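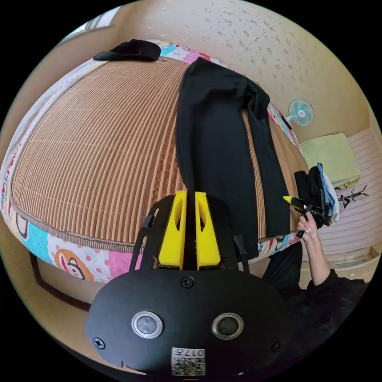 Label 017H, upside down.

Saturday, July 27, 2019

Bread notebook, rye starter, second flour from Jollbridge.

I fed the starter last night before going home, 80 g of old starter with the new flour and water from the filter jug. This morning it was up to the rubber band and a little over, with a flat top. In my opinion it was already going down when I opened the jar. The smell was more of apple than of vinegar. With the old flour from Zamfir we never got the apple smell, only vinegar, and Olga says this is what her grandmother wanted and we should not call it a defect.

The new flour drinks more. I kept the recipe the same on purpose, and the dough was so stiff that the spoon stood up in it. I did not correct it for the first batch. For the second batch I added water by the spoon until it felt like wet clay. I forgot to weigh the jug before, so I don't know how much water went in. Please, next time weigh the jug first. I write it also on the tape on the shelf.

Made 4 loaves, two from each batch. Tins greased with butter, except one of the second batch where Ximena used oil and seeds. Weight of the first loaf before baking 921 g, the others I cut by eye and they look near to it.

Proofing was slower than I expected for such a warm day. The first batch almost did not move for the first hours, then it cracked on top, which is the sign we use. The second batch had small holes on the surface, like a sponge, and I think we could have put it in the oven earlier. Ilídio wanted to wait, I wanted to bake, we waited. He has better hands than me but I am still not sure.

Oven: the left side is hotter again. I turned the tins in the middle of the baking. The loaf in the back left corner has a dark edge anyway. Darcy promised to look at the door seal, same promise as in November – I will ask again on Monday.

Results, only from outside for now, rye must rest until tomorrow before the knife:
First batch: low, dense when I knock on it, deep crack along the middle.
Second batch: higher, crust more even, knock sounds hollow. The one with oil came out of the tin without any help. The one with butter stuck on one corner and I broke it a little with the knife.

Things to try:
Second batch recipe again, with the water weighed.
Feed the starter later in the evening, or put it on the cold shelf, so it is not tired in the morning.
Half old flour, half new. Lesia has still one bag of Zamfir in her cupboard and she will bring it if we leave her a loaf.
Salt after the first rest. I read this in the Natport booklet, they give no explanation there.

The bill for the flour is in the blue folder. The scale shows a wrong zero if you put it near the mixer, so move it to the window side first and then press the button. I cleaned the jar but not the big bowl, it is soaking – sorry, I had to catch the bus.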